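A new boss at Okley, and what changed for small accounts

I buy supplies for a living, on a small scale. My business does made-to-order textile goods, and for the last seven years most of my backing cloth and cord has come from Okley. So when the email arrived in September saying the company had a new managing director and a "simplified commercial structure," I read it twice and then called my rep. My rep's number had been disconnected.

The new managing director is Si-eun Byun, who came over from Ralby, where she ran purchasing. I have no opinion of her as a person. I never met the last one either. What I care about is the structure, and it took me most of a Tuesday to work out what it was.

Okley used to have separate sales offices for the trade side and the small business side. Those are now one department. Every account is sorted by what it spent in the past year, and the smaller accounts go to a shared inbox. My total came to $3,924, which puts me in the inbox group. I expected that.

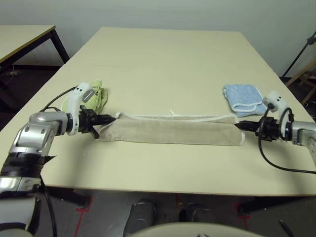 The inbox is slower than a phone call. My first question was a simple one about whether an open order would ship at the old price. The reply took four days and said yes. The order did ship at the old price, so I have no complaint there, but I had already held off quoting a customer while I waited.

What the email left out

The announcement had a full paragraph about Byun's background and one line about terms. The line said that payment terms would be "reviewed in due course." I have been through this before with another supplier, and in my experience that wording means shorter terms. I wrote and asked. They told me accounts in my group would stay on the current terms until the end of the year and that there would be a notice before any change.

The minimum order is also going up. It was low enough that I could order one roll at a time. From the next price list I will have to order at least two, or pay a handling charge. I can live with two rolls of the things I use all the time. For the colors I use twice a year, I'll pay the charge or find them somewhere else.

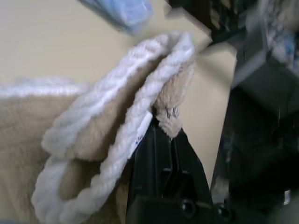 Looking at other suppliers

I got quotes from Dareo and El Ouafi the same week. Dareo was cheaper per yard, but freight ate up the difference. El Ouafi cost a little more and had a person who answered the phone. I placed a small order with them for cord, to see how it goes. Moving everything at once would be a mistake, and Okley still has the better range.

I also went back through my own records and found 63 separate orders to Okley over the past year. That is too many. Some were for a single item I had forgotten to put on the order from the day before. If I grouped them properly I would clear the new minimum most of the time, and I'd save on shipping as well. I should have done that a long time ago. 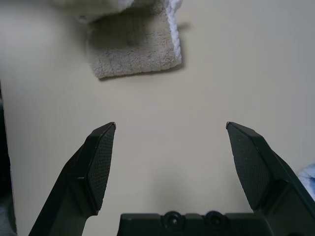
Where I am for now

I'm staying with Okley through the end of the year and ordering twice a month on a fixed schedule. Cord comes from El Ouafi until I've used up this batch. If the terms notice comes and it's bad, I'll post the details, because I know a few of you buy from them too. If anyone still has a direct number for the sales desk, please send it to me.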